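Pastby Tea Set
Image set and notes for a small tea service: two cups with saucers, one teapot with its own saucer.
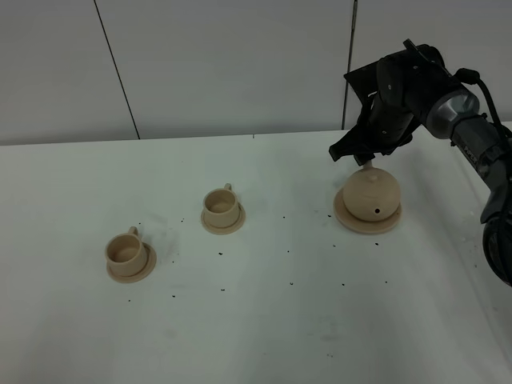 What is in the set
Cups: two, short cylinders with a slight flare at the top and a small loop handle. Each has a round saucer.
Teapot: round body, lid with a short knob. Its saucer is wider than the ones for the cups, so do not swap them.
All pieces are the same pale tan with a matte finish.

Contents of the release
1141 images, JPEG
pieces.csv, one row per piece
layouts.csv, one row per table layout (30 layouts)

Layouts
The table is white in every layout. Cups stay on their saucers. Handle direction is recorded as front, back, left or right, as seen from the front edge of the table. Layouts 1 to 10 use a diagonal line.

Known problems
Pale pieces on a white table give weak edges, mostly at the saucer rims. Some rows in layouts.csv have no handle direction. These will be filled in for the next version.

Contact
Layouts and labels: Eimear Ó Néill
File problems: Ashraful Saha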